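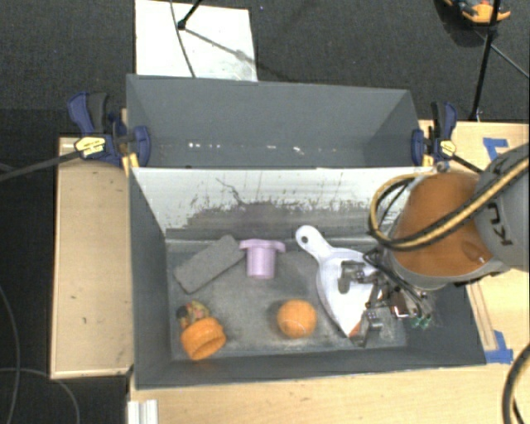
Morag Aitken asked us whether she can store her winter duvet at Fillow for only one month. Yes, she can, and so can you. July is our busiest month, so please book early.

How much does it cost?
A small box is £2 a week. A full shelf is £58 for the season.

Do I need to wash things before I bring them?
Yes, please. Everything must be clean and fully dry — also curtains.

Can my sister collect for me?
She can, if she brings your receipt and you write to us the day before.

What do you not accept?
Food, plants, paint and anything with a battery inside.

I lost my receipt. What now?
Ask for Hường Lục at the desk and show a document with your name.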